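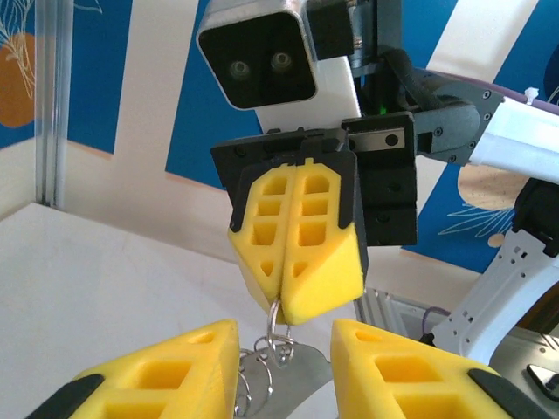

Print this page | E-mail this page

2. Why charter crews stay longer than they planned

Anyone who has chartered a sailboat knows the pleasure of drawing up the plan. The chart comes out weeks before the trip, somebody pencils in a different harbor for every night, and the whole loop looks wonderfully doable from the kitchen table. What happens once the crew is on the water is a richer story, and it is the one we want to tell in this section. Our question is a plain one: when a crew decides to spend an extra night in a small harbor, what tipped the decision?

Most earlier work on charter cruising treats the extra night as a weather matter. The wind gets up, the crew stays put, and the delay goes down as lost sailing. We started out with the same view and were delighted to find it far too thin. Weather came up in the logs all the time, of course, but it often arrived in the same sentence as a bakery, a swimming ladder or a walk up to a chapel. Skippers wrote "too windy" and then filled the rest of the page with what a good day they had ashore. We think those pages deserve as much attention as the wind readings.

The study area is the stretch of coast and islands served by the Landance charter base. Boats leave from the base and most of them head first for Griltitley, a town harbor with a long visitor quay, fuel and a proper supermarket. From there the fleet spreads out. Some crews work along the shore toward Halás, where the harbor is little more than a stone mole with a café behind it, and others cross to Kudby, the outermost island with a place to tie up for the night. The crossing to Kudby is open water and gets talked about at every briefing, so the crews who make it tend to arrive rather pleased with themselves (and fair enough!).

We worked from three kinds of material. The first was the paper logbook that Landance places on every boat and asks skippers to fill in. The second was a set of conversations with eight skippers, held on the quay on the day they handed their boats back. The third was the berth book kept at each harbor, where the person collecting the fees writes down the boat's name, its length and the number of nights paid for. Yi-chun Wu carried out all the conversations and did the first reading of the logs. The berth books at Halás were a joy to work with, as the harbormaster there adds remarks in the margin about anchors, dogs and who needed help with their lines.

The logbooks vary a great deal. A few skippers wrote a full page every evening, with the barometer, the state of the sea and what was cooked. Many wrote a line. We did not throw out the short ones. A single line such as "Kudby again, no complaints" tells us that the crew stayed and were content, and set against the berth book it can be tied to a particular night. Where the log and the berth book disagreed we went with the berth book, and this came up mainly when a crew had written the log several days late and muddled the order of the harbors.

Figure 2 belongs with this part of the section. 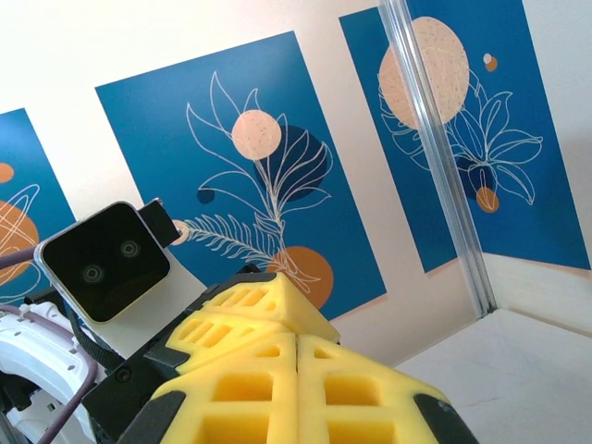 Figure 2. Yellow gripper pads, molded with square hollows and pressed together.

Print | E-mail

Let us turn to what we found. Extra nights fell into 2 broad groups, and we had not expected them to be so easy to tell apart. We call them held nights and chosen nights. On a held night the crew wanted to leave and could not, or did not dare to. On a chosen night they could have left and stayed anyway. The logs of held nights are full of forecasts, copied out again and again through the day. On chosen nights the forecast is often missing altogether, and the writing loosens up. There are drawings. There are lists of fish. One crew at Halás pressed a sprig of thyme between the pages, and it still smelled faintly when the book reached us.

What we enjoyed most was seeing how often a held night turned into a chosen one. A crew pinned at Kudby by a northerly would grumble through the morning, walk across the island after lunch, get talking with the people on the next boat, and then stay on after the wind had dropped. This sequence has a practical side for harbors. Much of the money spent ashore at Kudby seems to come on that second day, once the crew has stopped watching the sky and gone looking for supper. The shop there has noticed it too, and now bakes in the afternoon as well as at dawn when the berths are full of waiting boats.

Griltitley was different. It has far more to offer on paper, and yet crews rarely chose to linger. Several skippers told us they thought of it as the start of the trip and so were itching to be gone. One had spent nearly two hours in line for fuel and water and said he would happily have stayed for dinner if anyone had suggested it. We find this encouraging. A town with restaurants, a fine old rope store and an evening market does not need to build anything to win an extra night. A friendly word at the fuel dock, or a sheet of paper with the market hours on it, might do a lot of the work.

The part played by other crews was another happy surprise. Again and again the reason given for staying was another boat. Children found other children. Somebody had a guitar. A couple on their first charter stayed in Halás to go over mooring stern-to with an older skipper, who had them back in and out of the same gap until they were laughing about it. None of this would show up in a survey that asks people to rate showers and shore power, and we would urge anyone planning similar work to leave a good wide space for answers in the crew's own words.

There are limits to all of this. Landance rents mostly to family groups and friends, and racing crews would surely tell another tale. Our conversations took place at handback, when people are tired, sunburned and fond of their trip, so the glow may be stronger than it would be in December. We also heard mainly from skippers, and we suspect that the person who wanted to stay was often someone else on board. Wu is now talking with crew members who did not hold the helm, and the early notes are terrific reading.

The next section takes up the berth books in more detail and looks at how arrival time shapes the choice of harbor.

Print this page | E-mail this page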